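Search tickets Search Clear

Ticket: Tidying routine stalls on soft items
Product: Truseretti home tidying, trial build
Status: Open, waiting on Kimitz

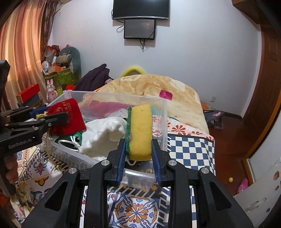 Reported by Ottilie Plattner, Trornholm test flat

The routine is meant to sort small things from a bed into a storage box. Hard items are mostly fine. Soft ones are not. Drawstring bags are the worst, then folded cloth, then anything that squashes when gripped.

Sunday, first run: 19 items set out, 16 put away. The three left were all fabric bags. The arm closed on the cord each time, lifted, and the bag swung out of the jaws.

Second run: lowered the grip force. Bags stayed put but a sponge was dropped twice. Put the force back up.

Third run: changed the approach so the jaws close on the body of the bag and ignore the cord. Better. One bag still missed when it lay flat on a patterned blanket. Plain sheet underneath, no miss.

Reply from Mertens support: please retrain with more hand-guided examples on busy bedding. We suggest 3000.

Ottilie: We have nowhere near that. Can we start with a smaller set and see if the flat bag case moves at all? Also, the customer question is whether it can clear a child's room without help. My answer for now is no. It can do part of the job if somebody stays nearby, and a person is still quicker.

Mertens support: Smaller set is fine. Keep the grip force as it is. Passed to Kimitz for the cord problem, priority 6.

Ottilie: Will rerun in April with the new build. Leave this open.

Contact support | © Truseretti | Back to top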